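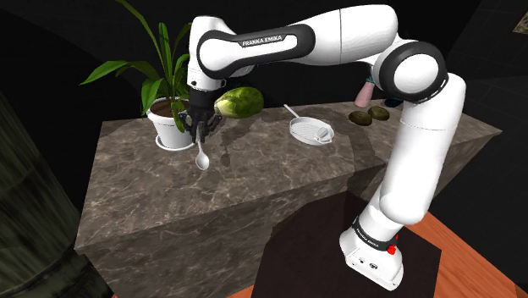

Rules for the kitchen counter

Ismail Belhaj has written the test rules at Birkance for three years, and he still prints them on paper. When I visited on a Thursday he had the latest version on his desk with many lines crossed out in pencil. "I prefer to remove a rule than to add one," he told me. "If the list is long, people read the first page and then they guess."

The rules are for arms that handle household things, and they apply first in simulation. A task must pass 350 simulated trials before it may be asked for on a real arm. I wondered if this was not too strict for something as small as lifting a spoon. He did not agree. "The spoon is small, yes. But the movement passes near everything else on the counter. We must write down what is near, before we start, and the person who writes it should not be the person who made the task."

Much of our talk was about the word "success". In the old version, which came from the Vulness project, a trial was good when the object was in the gripper at the end. Belhaj found this too generous. An arm could push a pot to the side, take the spoon and receive full marks. Now every trial has two results, one for the object and one for the surroundings, and it is forbidden to join them into a single number. "My colleagues at Tuhumury wanted an average. We discussed this for a long time, and I am still against it."
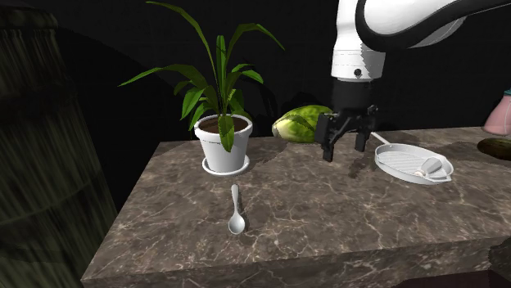 Clearance is the rule that brings him the most letters. It says that the distance must be measured from the fingers to the closest part of any other object, and that a thin part counts the same as a thick one. Many teams measure to the middle of the object because it is easier to calculate. With a grill pan this gives a wrong idea: the body can lie well to the side while the long handle points nearly at the finger, with only a short piece of marble between them. "Plants are worse," said Belhaj. "The pot stands in one place and the leaves are everywhere. So we measure to the leaf."

He is less sure about lighting. The present text asks that a dark background be noted in the report, but it does not say what a reader should do with this note. A group at Sketside has offered to write a better paragraph, and he expects it in September.

Before I left I asked which rule he would keep if he could keep only one. He looked at the paper for some time. "The failed trials must stay in the file," he said. "With the date and the version."

Contact | Copyright Birkance | Back to top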